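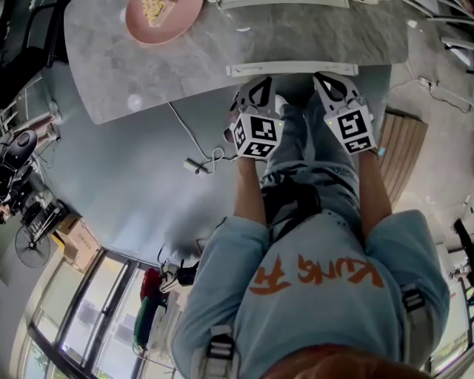 灰色大理石桌前,一名身穿浅蓝色卫衣的人。摄影:梅纳卡·古纳瓦德纳

城事 | 住房与空间 | 旧建筑改造

普拉尔塔放宽旧仓库改造限制 小型工作室可按桌位租用

2022年4月26日 记者 罗西奥·因加

普拉尔塔(Plalta)市规划局公布了旧工业建筑临时使用办法的修订稿,闲置仓库和厂房今后可以在不变更土地用途的情况下,改作共享工作室、排练场地和小型办公用房,单次许可期限由两年延长至五年。新办法将于10月起施行,现有许可到期后可按新规续办。

修订稿涉及的主要是运河以北的旧货运区。该区铁路支线停用后,多数仓库先后空置,部分产权人把底层租作停车场和建材堆场。按旧规定,业主若想把仓库租给设计、裁缝、摄影一类的小企业,须先申请变更用途,手续通常与新建办公楼相同。规划局在说明中承认,这一要求使不少业主放弃了改造。

修订后,单层使用面积不超过2,000平方米的建筑可走简易程序,业主提交结构安全报告、消防平面图和租用规则即可。超过这一面积的建筑仍须按原程序办理,但可以分区申请。

“以前光是等一个答复就要等过一个冬天,”克拉伍德(Clarwood)仓库的管理人安塞尔莫·伦希福说。克拉伍德原是一座木材仓库,位于旧货运区东端,由他所在的公司长期承租。去年公司获得临时许可,将其中一层707平方米的空间改成开放式工作间,按桌位、按月出租。

伦希福说,改造花费最多的是屋顶和地面。原来的木地板受潮变形,拆除后重新浇了混凝土;朝南的墙拆掉几段,换成了落地窗。“很多人进门先问有没有隔间。我们没有做隔间,做了隔间,里面那一半就照不到太阳了。”

桌位租金为每月440元,包含水电、网络和公共厨房的使用,不包含储物柜。租户须自带桌面照明和接线板,大件物品要提前登记。伦希福没有透露目前的出租率,只表示靠窗的位置已经排到下半年,里侧还有空位。

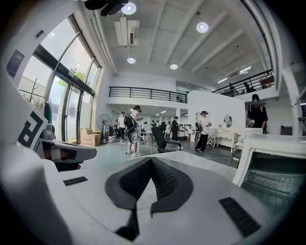
采光是这次修订中改动较多的一项。旧规定以住宅标准衡量窗地比,进深较大的仓库几乎都达不到。新办法改为按工位核定:长期使用的桌位须设在有直接天然光的区域内,储物、会议和短时使用的区域不受此限。规划局另附了一份测量说明,要求在阴天条件下测读数,并在图纸上标出测点。

建筑师卢基安·莫罗兹参与过旧货运区多处仓库的测绘。他认为改按工位核定比较合理,但业主应当注意夏天的问题。“大面积玻璃解决了冬天的采光,到七八月份下午三点,靠窗那一排可能坐不住人。遮阳要在申请之前就想好,等装完玻璃再补,钱要多花一遍。”

他还提到玻璃框料的接缝。货运区的旧砖墙普遍不平,新框料装上去以后,缝隙要用柔性材料填实,否则风会从窗脚灌进来。修订稿没有就此作出规定,只在附录里建议业主保留施工照片。

供暖方面,新办法允许临时使用的建筑采用分区供暖,不再要求整层达到同一温度。长期工位区的室温下限定为十八摄氏度,走道和储物区不设下限。使用移动式电暖设备的,须单独布线,并在租用规则中写明每个回路可接的设备数量。消防部门在征求意见期间曾要求全面禁止移动式电暖设备,最终文本采纳了折中方案,改为禁止在无人看管时使用。

做皮具的约纳坦·穆尼奥斯在克拉伍德租了两张桌位,已经过完一个冬天。他说室温够用,脚底还是凉,后来自己铺了一块旧地毯。“地毯也要登记,算可燃物。填了一张表,第二天就批了。”

他原先在家里的车库干活,搬出来是因为邻居对敲打声有意见。到了开放式工作间,声音仍是个问题。克拉伍德规定每天上午不得使用锤子和缝纫机以外的电动工具,穆尼奥斯把打孔、铆接一类的活都放到下午,上午裁料、画线、回邮件。“隔壁桌做字体设计的,要安静。我们商量好,我要敲的时候先发个消息。”

噪声正是征求意见期间收到来信最多的内容。规划局共收到100封书面意见,主要来自货运区南侧的居民,担心排练场地夜间扰民。最终文本规定,排练和演出类用途不得设在与住宅共墙的建筑内,夜间十时以后须关闭朝向住宅一侧的门窗。开放式工作间不在夜间限制之列,但业主须公布一个可以接通的值班电话。

也有意见认为限制过严。一封来信写道,货运区南侧的住宅楼是后来才建的,仓库在先,不应由仓库一方承担全部隔声费用。规划局在答复中称,隔声费用的分担属于产权人之间的民事事项,不在办法的调整范围之内。
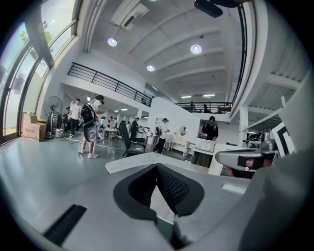 夹层的处理同样经过几次修改。货运区的仓库层高普遍在六米以上,业主多希望加建夹层,把办公桌放到楼上,底层留作公共区域。初稿将夹层全部计入使用面积,这样一来,不少建筑会超过简易程序的上限。最终文本规定,面积不超过所在楼层三分之一、且至少一侧完全敞开的夹层不计入使用面积,但须有两处楼梯,其中一处应直通室外或直通有防火门的走道。

莫罗兹说,两处楼梯的要求会让小仓库很难加建夹层。“长度不到二十米的房子,放下两部楼梯,夹层也就剩不了多少地方。这类房子我一般劝业主别加,把钱用在屋顶保温上。”

克拉伍德所在的建筑暂不加建夹层。伦希福解释说,屋架是早年的木桁架,结构工程师不建议悬挂荷载,若要加建只能从地面立柱,会占掉底层的桌位。公司打算先更换北侧的天窗,再考虑是否申请楼上一层的许可。楼上目前存放着前任承租人留下的货架和木料,清理费用由谁承担,双方还在商谈。

与普拉尔塔相邻的萨斯顿(Sustton)市几年前实行过类似办法,期限为三年。当地一些业主反映,三年不足以收回改造投入,许可到期后又须恢复原状,有的工作室因此在最后一年停止接收新租户。普拉尔塔的修订稿删去了恢复原状的要求,改为业主在许可届满前六个月提交去向说明,可以续期、转为正式变更用途,或者停止使用。

租金没有纳入管制。规划局表示,临时使用办法只管建筑能不能用、怎么用,不涉及价格,但业主须在入口处张贴收费标准,押金不得超过一个月租金。租户提前退租的,应提前三十天书面通知。合同期内业主因施工需要关闭工作间超过五个工作日的,应按天退还租金。

穆尼奥斯对最后一条比较在意。去年秋天克拉伍德修排水管,他的桌位有一个多星期用不了,当时的合同没有写明如何处理,后来双方各让一步,抵了半个月的租金。他说今年续约时打算把新条款抄进合同里。

摄影师梅纳卡·古纳瓦德纳也在找桌位。她目前在市中心与人合租一间办公室,合同年底到期,房东已通知不再续租。她看过货运区的几处地方,说价钱能接受,不方便的是公交车晚上八点以后半小时才有一班。“器材重,下雨天从车站走过来要过一座桥,桥上没有遮挡。”

公交问题不在此次修订范围内。市交通部门回复本报询问时称,正在评估延长货运区线路的晚间班次,评估结果将与秋季时刻表一并公布,过桥路段的照明维修已列入今年的养护计划。

按照新办法,简易程序的申请材料由规划局一楼窗口统一受理,材料齐全的,三十个工作日内答复。结构安全报告须由登记工程师出具,出具日期距申请日不得超过十二个月。已经持有临时许可的业主不必重新提交结构报告,但若改动过外墙或屋顶,须补交改动部分的图纸。

消防平面图应标明每个桌位到最近出口的行走距离,最远不得超过三十米。桌位布置有调整的,业主可自行更新图纸并张贴在入口处,每年向规划局备案一次。租户个人不得移动桌子占用疏散通道,租用规则中须写明由谁负责每日检查。

规划局下月将在货运区旧调度楼举办说明会,业主和租户均可参加,无须预约。办法全文及申请表可在规划局窗口领取,表格填写有疑问的,可在工作日上午到窗口咨询。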